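Newsletter > Spring issue > Parts and Claims

Do you really need a "lifetime" coolant?

May 20, 2025

Every spring the parts counters fill up with jugs that promise to be the last coolant you will ever buy. Skandent has one this year, and so does Oyewole, and both labels spend a lot more room on the word "lifetime" than on what's in the jug. I read the two data sheets twice. I still can't tell you whose lifetime they mean, the car's or the coolant's or mine.

My own guess is that it means the life of the first water pump. Read down to the small type on the Skandent sheet and the claim applies only to a system that was "fully purged and chemically cleaned" before filling. Anyone who has drained an old block through a petcock knows how much stays behind. If a quart of the green stuff is still sitting in there, you're running a mix, and the sheet has nothing to say about mixes.
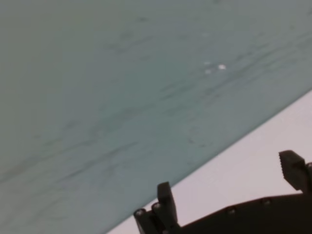 Then there is the matter of boiling point. Oyewole advertises protection "up to 143 degrees higher than ordinary driving demands," and I have read that line to several people without finding one who could say what it means. Higher than what? At what cap pressure? With how much water in it? A decent pressure cap and a proper mix will carry most street engines through a bad traffic jam in July, and a jug with a bigger number on it won't fix a lazy fan clutch.

Komerby, to be fair to them, prints a change interval and sticks to it. Their sheet also names the metals it was tested against, solder included, and that's worth knowing if you still have a brass radiator. I don't love the price, but I can at least check what they say against something.

Several of you have written in about the Jekham additive, the one that's supposed to drop running temperature. The ad shows a before and after reading from one car. One car, on two different days, with no mention of the weather. I'd want to see the same car, same road and same load, with somebody else holding the thermometer.

My advice hasn't changed since the January issue. Test what you have with strips, look at the hoses while you're down there, and change it on a schedule you can remember. Let the engine cool completely before you touch the cap. Keep the old stuff away from pets, and ask your local shop whether they take it.

If you've run one of the lifetime products for a good long while and kept notes, send them in, good or bad. I'll print the bad ones too.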